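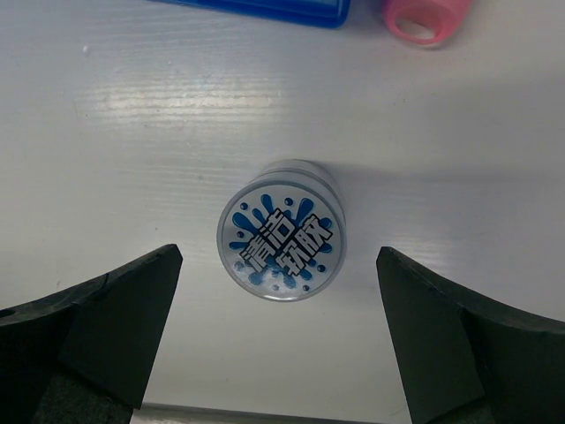
Issue 172, page 3

MATERIALS & UPKEEP

1 October 2021 | By the Upkeep desk

Cleaning gel has been sold for keyboards and car vents for years, usually in a squat tub with a bright label. The one shown with this article is typical of the imported kind: clear plastic, round, a blue splash on the lid and the Chinese words 清洁软胶, "cleaning soft gel." We put readers' questions about the material to the product manager at Hemby, a supplier of bench and office cleaning goods that packs its own gel under the name Truno.

She began with what the gel is for. "Dry, loose dirt in places a cloth cannot reach. Crumbs, dust, hair, eraser bits. It picks up what it touches and holds it. It is a poor choice for grease and no choice at all for a spill."

The gels Hemby buys in are mostly water, thickened with guar and set with a small amount of borate. A humectant slows drying, and there is a preservative. Scent and color are added last. The manager said customers put too much weight on color. "We get letters asking if the blue one is stronger than the yellow one. It is the same batch with a different dye."

On method, she was specific. The gel should be kneaded for a short time in clean, dry hands, laid over the surface, pressed lightly and lifted straight up. Most of the complaints that reach her desk concern gel left behind between keys, and she traces these to two habits. "People push it down hard, and people leave it there while they answer the phone. It flows. Give it a few minutes under a keycap and it will settle around the post, and then you are picking it out with a toothpick."

Temperature matters as well. Hemby advises against using the gel on equipment that has just been switched off and is still warm, and against storing the tub in a car in summer. A gel that has softened can be firmed up in a refrigerator overnight with the lid closed. One that has gone stiff at the edges is losing water and should be thrown out. She does not recommend adding water to bring it back.

We asked how long a tub lasts. "By the calendar, less time than buyers expect. By use, it depends on the dirt. When the color has turned gray all the way through, it is finished. You cannot rinse it. Water takes the gel apart before it takes the dust out."

Hemby sells the Truno gel to repair shops in cases, and one customer, the Mulcahy bench service, ordered 300 tubs in September. The manager said shops tend to cut off a small piece for each job and discard it afterward, which keeps grit from one machine out of the next. She would like home users to do the same.

She listed surfaces to avoid: fabric, unsealed wood, speaker cloth, camera lenses and any screen with a soft coating. The gel should be kept away from small children and pets, and hands should be washed after use.

A firmer version is being tested under the name Nenon. It is meant for wide gaps such as drawer runners and vent slats, and the first run will be 2000 tubs. The manager would not give a price. "The lid is still being changed," she said. "The present one lets in air if it is put on crooked."

Filed under: Cleaning, Desk, Consumables
3 comments | Share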